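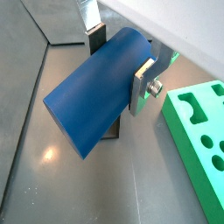 When can a pick-and-place cell go back into service after a grip fault?
After every line in sections 1 to 4 has been initialed and the cell has run 10 picks in a row at reduced speed without a stop.

Domden Cell Return-to-Service Checklist
Revision 2, October. Replaces the single-page form.

Fault being closed
The cell stopped on a "grip lost" alarm at pick 1,288 of the shift. The controller restarted by itself when the alarm was cleared at the pendant, and the arm moved before the door had been checked. No one was hurt. The stop was logged as a grip fault, but the restart is the safety item and has to be closed first.

Section 1. Lockout and restart
1.1 Main disconnect off, lock and tag on. OK
1.2 Air supply off and bled to zero at the gauge. OK
1.3 Door switch opens both channels. OK
1.4 Clearing an alarm does not start motion. FAILED, then OK
Comment: Auto-resume was set to on in the Trudum controller. Probably left that way after the last software load. Now off, and the setting is password locked. Tested with the door open and with the door closed.
1.5 Emergency stop at pendant and at panel. OK
Comment: Panel button is stiff. Works, but replace it at the next shutdown.

Section 2. Gripper
2.1 Finger mounting screws tight, paint marks lined up. FAILED, then OK
Comment: One screw had backed off. Torqued and marked again.
2.2 Finger pads clean, no lifting at the corners. OK
2.3 Fingers close parallel. OK after 2.1
2.4 Grip force within limits. OK
2.5 Part-present signal changes state when the part is removed. See comment.
Comment: Signal dropped out twice with a part still in the fingers. Cable was rubbing at the wrist. Replaced with the Kazemi spare from the cabinet.

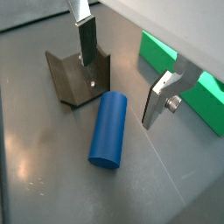

Section 3. Dropped parts
A dropped part is handled as a stop condition from now on. The old instruction let the operator reach in between cycles and set the part upright, and that line has been struck. Cylinders are the worst for this. One lying on its side near the bracket, with a finger on either side of it and open space between, looks easy to grab, and that space is a pinch point as soon as the fingers move. Lock out first, then reach in.

3.1 Operators on both shifts have read the new instruction. OPEN
Comment: Day shift done. Night shift still to sign.
3.2 Pickup tool hanging at the door. OK
3.3 Program stops and holds after a lost part, no retry. OK
Comment: It used to retry up to 2 times. Retry count set to zero.
3.4 Bracket and fixtures fastened down. OK

Section 4. Test run
4.1 Reduced speed, door closed, 10 picks. OK
4.2 Part-present signal unplugged during a pick, cell stops. OK
4.3 Full speed, one tray at a time. OK
Comment: Ran 429 picks with no alarms. Finger screws checked again afterward – paint marks had not moved.

Open items
Night shift sign-off (3.1). The cell stays on day shift only until this is done.
Panel emergency stop button (1.5).
Check auto-resume on the Likodau line. Same controller, same software load.

Keep the completed form in the binder at the cell and send a copy to the safety office.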